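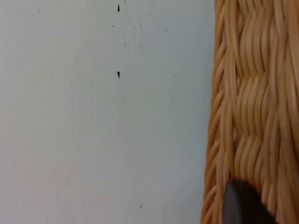

Wedico 825 Surface Litter Interceptor

Product overview

The Wedico 825 is a floating litter interceptor for rivers, drainage canals, harbor basins and the outlets of storm drains. It collects plastic bottles, food packaging, foam, bags and other buoyant waste before the material reaches open water. The unit is supplied to municipalities, port operators, water districts and conservation organizations.

The 825 replaces the earlier Wedico 755, which remains supported for parts and service. Owners of the 755 may transfer their existing guide booms and mooring lines to the new unit with the adapter plate listed under Accessories.

How it works

Two guide booms extend from the mouth of the interceptor at an angle to the current. Floating waste travels along the booms and enters the collection bay, where a one-way gate holds it in place when the flow slackens or the tide turns. Water passes under and through the bay. The standard unit has no motor and requires no electrical supply.

The skirt beneath each boom reaches far enough below the surface to hold back partly submerged items such as filled bags and bottles. The space below the skirt is left open so that fish and other animals can pass. The interceptor does not collect dissolved pollutants, fuel, sewage or particles smaller than the mesh of the collection bay. Sites where these are the main concern should be assessed separately.

Specifications

Model: 825
Type: passive, moored, surface collection
Collection bay capacity: 825 gallons
Maximum load before emptying: 3,000 pounds
Recycled content of float housings: 83 percent by weight
Guide booms: two, supplied in linked sections
Collection bay: removable basket with lifting eyes at each corner
Gate: top-hinged, spring return
Mooring: four points, shore or seabed
Color: green or gray
Power: none required

Suitable sites

The 825 is intended for slow and moderate currents. It may be installed in tidal water, provided that the mooring lines are set for the full range of the tide. It should not be installed in a marked navigation channel, directly below a dam or weir, or at any location where large timber is carried down regularly during floods. A debris deflector is available for sites that receive occasional branches.

A site survey is required before an order is confirmed. The survey records water depth, width, current, bank condition and vehicle access, together with the kinds of waste found at the site. Customers who already hold this information may submit it for review in place of a visit.

Permits are the responsibility of the customer. Stiravmont can supply drawings, load calculations and a statement on the passage of aquatic life to accompany an application.

Emptying and maintenance

The collection bay should be inspected weekly, and after every heavy rain. It must be emptied before it reaches its maximum load. The basket is lifted out by a truck-mounted crane or a workboat hoist and tipped into a container on shore. Where neither is available, the rear panel may be opened and the contents removed by hand with rakes and nets. Staff working from the deck or the bank must wear life jackets and puncture-resistant gloves.

Any live animal found in the bay should be released downstream of the unit. The gate should be tied open if the site cannot be visited for more than two weeks.

Mooring lines, shackles and boom connectors are to be examined every three months and replaced when worn. Marine growth on the floats does not affect their service life but adds weight, and should be scraped off once a year. Pressure washing is permitted on the floats and the deck. It is not permitted on the skirt fabric.

Sorting and records

Each unit is delivered with a waste record book and a set of sorting sheets. The sheets divide collected material into bottles and caps, bags and film, foam, food packaging, cans, glass, textiles, footwear, fishing gear and other items. The use of the sheets is optional. Customers who complete them may find them helpful when reporting to funding bodies or when discussing packaging waste with local businesses.

Installation at Pangaribuan

The municipal sanitation office at Pangaribuan operates the 825 on the main canal above the fish market. The unit was installed in August, ahead of the rains, and is emptied from the service road on the east bank. Nabila Nasution, who supervises canal cleaning for the office, has provided the following statement.

"Our crews formerly collected from small boats along the whole lower canal. Most of that work is now done at one point, and it can be done in the morning before the market traffic begins. We still send a boat out after storms. Residents should understand that the interceptor catches what has already been thrown away, and our collection schedule on land matters just as much."

Accessories

Adapter plate for 755 booms and moorings
Debris deflector
Additional boom section
Spare collection basket
Fine mesh liner for foam fragments
Solar navigation light
Bank anchor set
Warning sign, blank or printed to order

Warranty

Floats and frame are covered for five years against defects in material and workmanship. Booms, skirt fabric and gate springs are covered for two years. The warranty does not extend to damage caused by vessels, flood debris, vandalism or improper mooring.

Ordering and service

Wedico products are manufactured by Stiravmont and distributed through Wokora, which also carries out surveys, installation and crew training. Prices are quoted by site and include delivery to the nearest road access. Requests for a quotation should state the location, the width of the waterway and the name of the authority responsible for it. Spare parts may be ordered by quoting the serial number stamped on the plate beside the gate hinge.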